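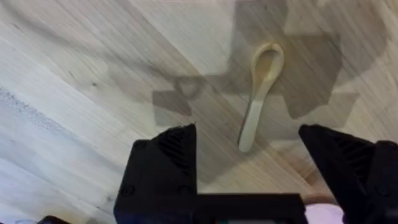
Ceramic soup spoon on a light wooden tabletop.

Removing Metal Marks and Tea Stains from Ceramic Soup Spoons

By the Fonilov Kitchen Care desk
October
Print | E-mail this page

Pale glazed spoons pick up two kinds of discoloration. Gray or black lines are usually metal transferred from pots, ladles and forks. Yellow or brown film in the bowl is usually tannin, oil or broth residue. Each needs its own cleaner, so work out which one you have before starting.

What you need

Baking soda
A mild powdered cleanser for metal marks (Zaten or similar, with no bleach)
White dish soap
A soft cloth and a non-scratch pad
A flat-bottomed bowl that holds at least 670 ml

1. Wash the spoon in warm water with dish soap and dry it fully. Lay it on a plain surface in good light and look along the handle, then into the bowl.

2. Drag a fingernail across any line. A metal mark sits on top of the glaze and feels smooth or very slightly raised. A line that catches the nail may be a crack. Stop using a cracked spoon for food.

3. For film, mix baking soda with a few drops of water until it holds its shape. Spread it inside the bowl and over the join with the handle. Leave for 20 minutes, then rub with the cloth.

4. If film remains, dissolve two tablespoons of baking soda in 670 ml of hot tap water and soak overnight. Do not pour boiling water onto a cold spoon.

5. For metal marks, put a pinch of cleanser on the damp pad. Work in small circles with light pressure. Rinse and check every few strokes.

6. Rinse both sides under running water. Stand the spoon in a rack, bowl up, until dry.

Notes

Unglazed patches – often a small ring or strip on the underside – absorb color and rarely come fully clean. Do not use cleanser on them.

Wet-and-dry paper is sometimes suggested for stubborn marks. Even a 2,000 grit sheet will dull a gloss glaze, and 1,000 grit will leave visible haze.

Painted or gilded spoons, including the Hviid pattern, should get steps 1 and 3 only.

Store spoons nested with a paper towel between each pair, away from steel cutlery.

Shares: 200 | Comments: 4
Print | E-mail this page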